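Buscar en el foro Búsqueda avanzada Ir

Foro Ivent > Casa y cocina > Agua, filtros y garrafas

Dispensador de sobremesa: ¿compensa o vuelvo a la jarra?

Publicado por garrafa_triste el 6 de noviembre de 2020
399 visitas · 4 compartidos

garrafa_triste
Abro hilo porque en casa ya no se habla de otra cosa. En agosto decidimos dejar de cargar botellas y compramos un dispensador de sobremesa, de los de bombona azul encima, dos grifos y tres botoncitos redondos. Marca AUX. Lo puse en la mesa blanca pegado a la pared, muy digno, y en dos semanas la mesa ya era un trastero: rotulador, rollo de cinta, un trapo azul hecho un gurruño y una mancha marrón que cada uno atribuye al otro. Lo de servir agua, bien. Lo que me trae de cabeza es qué recipiente ponerle debajo. Lleno tarros de cristal para tener agua en la mesa y siempre acabo mojando más de lo que bebo.

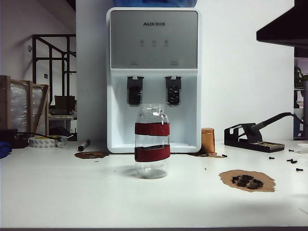
¿Se puede llenar un tarro de boca ancha en un dispensador de estos sin ponerlo todo perdido?

Tarro de boca ancha, vacío, delante del dispensador.

mesacoja
Lo de arriba lo firmo, con un matiz: céntralo bajo un grifo, que veo mucha gente colocando el tarro en medio de los dos como si fuera a salir agua por telepatía. Y deja un trapo doblado delante. Doblado, digo. El gurruño azul no cuenta como trapo, cuenta como decoración.

Drident
Discrepo con todo el hilo, empezando por el título. Una jarra en la nevera cuesta cuatro perras, no lleva enchufe y no hay que levantar una bombona por encima del pecho cada vez que se acaba. Tuve un dispensador en la oficina y lo único que dispensaba era discusiones sobre a quién le tocaba cambiarla.

garrafa_triste
Drident, en la nevera no me cabe una jarra. Me cabe media, y tumbada.

Drident
Pues menos yogures.

aguafiestas_bcn
A mí el tarro de cristal me parece mala idea por otro motivo. Si uno de los grifos es de agua caliente, no metas ahí cristal de conserva recién salido de la nevera, que raja. Al mío le pasó con un tarro de garbanzos reconvertido y estuve barriendo hasta Reyes. Para la fría, lo que quieras.

mesacoja
Los tarros de conserva se hierven, aguafiestas. Toda mi familia lleva media vida hirviéndolos.

aguafiestas_bcn
Se hierven metiéndolos en agua fría y subiendo poco a poco. Lo que no hace tu familia es sacarlos de la nevera y echarles el chorro hirviendo encima. O eso espero.

garrafa_triste
Vale, caliente solo en taza. Tomo nota. ¿Y botellas? Tengo unas de plástico transparente con el cuello de rosca y he pensado en rellenarlas para llevarlas al trabajo. De pie caben, pero la boca me queda más o menos a la altura del grifo y ahí ya hay que apuntar.
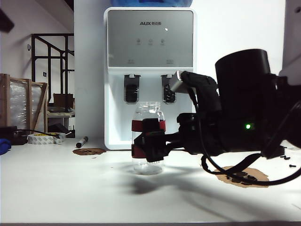
Botella transparente con banda roja, de pie delante de los grifos.

tarambana77
Yo las relleno inclinándolas un poco y metiendo la boca debajo del grifo antes de abrir. Si la dejas recta y esperas que acierte, la mitad baja por fuera. Y embudo, hombre, que existe el embudo. El mío es de los de hacer mermelada y va sobrado para botellas de boca ancha; para las de cuello estrecho, uno pequeño.

Drident
Un aparato enchufado, una bombona, un trapo y ahora dos embudos. Para beber agua.

tarambana77
Y un rotulador, para apuntar en la botella la fecha del relleno. Supongo que por eso está ahí.

garrafa_triste
El rotulador está ahí porque nadie en esta casa devuelve un rotulador a su sitio. Pero me quedo con la idea y la voy a contar como si fuera mía.

mesacoja
Con las de plástico, solo agua fría y sin estirarlas meses. Cuando empiecen a oler a botella, al contenedor. Y si el bote ese color cobre que tienes a la derecha es de café, ponlo más lejos de los grifos, que el café húmedo se hace ladrillo.

garrafa_triste
No pienso revelar lo que hay en el bote. La mancha marrón tampoco piensa declarar.

aguafiestas_bcn
La mancha: bicarbonato con un poco de agua, lo dejas un rato y pasas un paño húmedo. Sin estropajo verde, que en una superficie blanca te queda una zona mate y entonces echas de menos la mancha.

Drident
Con una jarra no tendrías mancha.

tarambana77
Con una jarra tendría cerco.

garrafa_triste
Resumen provisional: un solo grifo, embudo, trapo doblado y el cristal lejos de lo caliente. Me falta saber cada cuánto limpiáis la bandeja de goteo, porque en el manual hay un dibujo de una gota con una flecha y hasta ahí llega mi comprensión lectora.

mesacoja
Yo la repaso cuando cambio la bombona. Drident, no contestes.

Drident
Las jarras no tienen bandeja.

Compartir (4) Respuestas anteriores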